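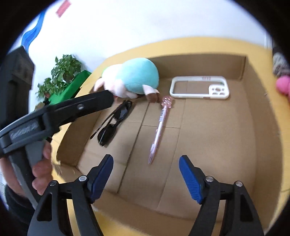 Lost property from Tramberg buses to be laid out for collection at Clikberg Hall

13/04/2022

Hundreds of small items left behind on buses in Tramberg over the winter are to be laid out for their owners to look through, the operator Skomport has said.

The company has 514 items in its lost property store at the Zoubi Road depot that have not been asked for. They will be moved to the ground floor of Clikberg Hall and put out in shallow cardboard trays on the tables there, a few things to each tray, so that people can see what is in them without having to dig.

The hall will be open for collections for 9 days, starting the morning after the Easter holiday, from 10am until 4pm. On the last 2 days it will stay open until 7pm for people who cannot get there during working hours.

Skomport said most of what is handed in by drivers and cleaners is small and light. Gloves, umbrellas and hats make up the largest part of the winter's store, followed by sunglasses and reading glasses, phone cases, pens, soft toys, water bottles and single earphones. Larger things such as pushchairs and suitcases are nearly always claimed within a day or so, the company said, and none are left from this winter.

Until now anyone who lost something had to ring the depot or fill in a form at the counter and describe it. Staff would then look through the shelves. The company said this worked well enough for a purse or a set of keys, but badly for things that are hard to describe or that look like a lot of other things.

"If somebody rings up and says they have lost a pair of black sunglasses, we can't do much with that," a spokesperson said. "We have a shelf of black sunglasses. They need to come in and look at them, and the counter at Zoubi Road is not set up for it."

The counter has room for one person at a time and closes at 3pm. It will shut altogether while the trays are at Clikberg Hall, and telephone enquiries about lost property will be answered from the hall.

How the trays will be set out

The items will be arranged by the month they were handed in and then by route. Skomport said it had thought about putting all the glasses together, all the toys together and so on, but had found in a trial at the depot in the first week of April that people found their belongings more quickly when they were kept with other things from the same route. Most people could remember which bus they had been on, even when they were not sure of the day.

That means each tray will hold a mixture. A child's toy may be next to a pen and somebody's glasses. The company asks people not to move things from one tray to another, and to put anything they pick up back where it was.

Each tray will have a number on a card beside it. Anyone who finds something of theirs should take a note of the number and give it at the desk by the door, where they will be asked when and where they lost it and to sign for it. For most items that will be enough. There is no charge. The £2 fee that used to be asked for at the counter was dropped last year.

Phones, bank cards, keys, wallets, jewellery, medicines and anything with a person's name and address on it will not be put out. These are kept locked at the depot, and will be brought over to the hall on request once the owner has given a full description. Empty phone cases will be in the trays with everything else.

Sunglasses and prescription glasses will be put out folded and without their hard cases wherever the two came in separately, as they often do. Cases will have trays of their own near the window. People are advised to look at both.

Soft toys

Soft toys are the one kind of lost property that the company has started to deal with differently. They used to be held for 28 days like everything else and then passed on. From now on they will be kept for six months, after a number of parents got in touch too late.

There are 118 soft toys in the store at present, and all of them will be at the hall. A printed sheet with a small picture of every toy will be pinned up just inside the entrance, low enough on the wall for children to see it, with the tray number next to each one.

Parents who would like to check first without bringing a child can ask for the sheet by email. Skomport said it had been asked to do this by several families who did not want a child to be disappointed in front of a table full of other people's toys.

Toys will be given back as they were handed in. The depot does not wash them, partly since the smell of a toy can matter to a small child and partly on account of old ones coming apart. Any that were found wet have been dried out on the radiators at Zoubi Road.

What happens to the rest

Anything still unclaimed when the hall closes on the last evening will be sorted on the spot. Glasses will go to an optician in Tramberg that takes in old pairs for reuse. Coats, hats, scarves and complete pairs of gloves will go to the clothing bank behind the hall. Single gloves will be kept until the end of April in case the other one turns up, and then recycled as rags.

Pens and pencils that still write will be offered to the after-school club that uses the upstairs room. The spokesperson said there was no shortage of them.

"We get pens every day. Hardly anyone comes back for a pen," the spokesperson said. "But we did have one person who rang 3 times about one, and we found it in the end, so we do put them out now."

Phone cases are more of a problem. Few charity shops in the town will take them, as they fit only one model, and those that do have asked for cases that are unmarked. The remainder will be left in a box by the door for anyone to help themselves to during the last evening. Water bottles without lids will be thrown away.

The cardboard trays themselves are cut down from delivery boxes that would otherwise have gone to the depot's recycling, and will go back there afterwards. They have been cut low at the sides so that the contents can be seen by someone in a wheelchair. The tables will be set with a wide gap between rows, and the hall has a level entrance from the car park side. The entrance on the street side has steps.

Drivers asked to label finds

Drivers and cleaners have also been asked to change the way they hand things in. Each item now goes into a paper bag at the end of the shift, with the route, the time and the part of the bus where it was found written on the front. Before this winter, finds from a whole day were often tipped into one bag, and it was not always possible to say later which bus they had come from.

Items from before the change are marked "route not known" and will be in a separate row at the back of the hall. Skomport said anyone who lost something before Christmas should start there.

The most common place for things to be found is down the side of the seats, the company said, followed by the luggage rack and the floor under the back row. Pens, glasses and phone cases nearly all come from the seats. Soft toys are found mostly in the space for pushchairs, and are often handed in by other passengers before the bus gets back to the depot.

If the arrangement at the hall works well, it will be repeated in the autumn with whatever has come in over the summer. A decision will be made once the figures for returned items are known. The company did not give a target.

Getting there

Clikberg Hall is served by all the buses that run between the town centre and the hospital. Parking is free for one hour. The hall asks that people do not bring food in with them while the tables are out, and dogs other than assistance dogs will need to wait outside.

People who live too far away to visit can still write to the depot with a description of what they lost, the route and the date as near as they can remember. Small items can be posted back for the cost of the stamps. Letters and emails will be answered in the order they arrive – this may take longer than usual while staff are at the hall.

The counter at Zoubi Road will reopen on the first working day after the collection ends.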